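Ticket 333 - Kissen legen, Aufgabe bricht ab
Projekt: Jivar, Haushaltsaufgaben
Gemeldet von: Zineb Mahrous
Bearbeitet von: Martim Correia
Priorität: mittel
Status: in Arbeit

Meldung (Zineb Mahrous)
Die Aufgabe "Kissen an das Kopfteil legen" endet zu oft mit dem Fehler "Zielkante nicht gefunden". Von 200 Läufen sind 30 so abgebrochen. Mit dem alten Stand vom August hatten wir diesen Fehler nicht, aber damals war ein anderes Bett aufgebaut. Ich bitte um Prüfung, ob es an der Erkennung liegt oder an der Planung vom Arm.

Antwort (Martim Correia), 14. Februar 2025
Ich habe zuerst die Mechanik geprüft. Die Finger schließen gleichmäßig, die Kraftwerte sind normal. Der Neustart vom Dreltard-Controller hat nichts geändert. Danach habe ich die Kalibrierung der Handkamera wiederholt, auch ohne Erfolg. Im Protokoll steht, dass der Abbruch immer vor dem Greifen kommt - also weiß das System in diesem Moment nicht, wo das Bett aufhört.
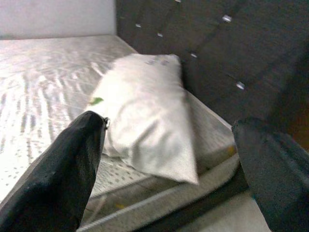
Unser Modul Azevedo sucht die Kante der Matratze über den Unterschied von Hell und Dunkel. Bei einem Bett mit Laken hat das meistens genügt. Jetzt liegt das weiße Kissen direkt auf der weißen Matratze, und sein vorderes Ende ragt über den gepolsterten Rand, sodass die Kante an dieser Stelle verdeckt ist. Auch das Punktmuster im Stoff hilft nur teilweise, denn links oben geht es im Glanzlicht verloren. Das dunkle Kopfteil wäre nach meiner Meinung die bessere Referenz. Ich schlage vor, dass wir zuerst diese Fläche suchen und die Matratze davon ableiten.

Kommentar (Misaki Hamada)
Einverstanden. Bitte aber die weißen Punkte auf dem Kopfteil maskieren, sonst nimmt der Filter sie als Merkmale. Können wir auch die Belichtung fest einstellen? Die Automatik reagiert mir zu langsam.

Kommentar (Martim Correia)
Belichtung ist jetzt fest. Die Maske ist im Testzweig, 2 Läufe ohne Abbruch. Das ist natürlich noch zu wenig für eine Aussage.

Kommentar (Abdelilah Lamrani)
Mivness fragt, ob wir "Bett machen" schon als fertige Funktion nennen dürfen. Ich habe geantwortet: nein. Ein Kissen umlegen, ja, mit Aufsicht. Decke und Laken haben wir noch gar nicht stabil.

Nächster Schritt: Serie mit dem Testzweig wiederholen, gleiches Bett, gleiches Kissen. Zuständig: Yi-an Yeon. Das Ticket bleibt bis dahin offen.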